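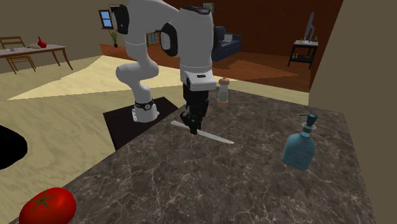 Search this site Search Go

Benchtop resurfacing: what members have asked us

Sealing stone benchtops was the most common topic in the letters tray this November, so Nisha Jaiswal has put together some notes from her own kitchen at Livlow and from the trade night at the Sorensen Street hall.

Marble is soft and reacts with acid. Lemon juice, vinegar and tomato will leave a dull mark even on a sealed surface. A sealer slows down staining from oil, wine and coffee. It does not stop etching.

To check whether a bench needs resealing, put a teaspoon of water on it and leave it for ten minutes. If the stone goes darker underneath, it is time. Nisha does hers twice a year, with two thin coats and the excess wiped off before it dries. Day to day she uses warm water, a drop of dish soap and a soft cloth.

Light etching can be polished out at home with marble powder. Deeper marks need a stonemason. Nisha paid $286 to have the area beside her sink honed. One member was quoted $2,000 for a full kitchen, so get 3 quotes and ask whether colour matching at the joins is included.

The Plivard branch has a spare polishing pad for loan. Ring the office before 4 pm.

Contact us | © Wirow Home Owners' Newsletter | Back to top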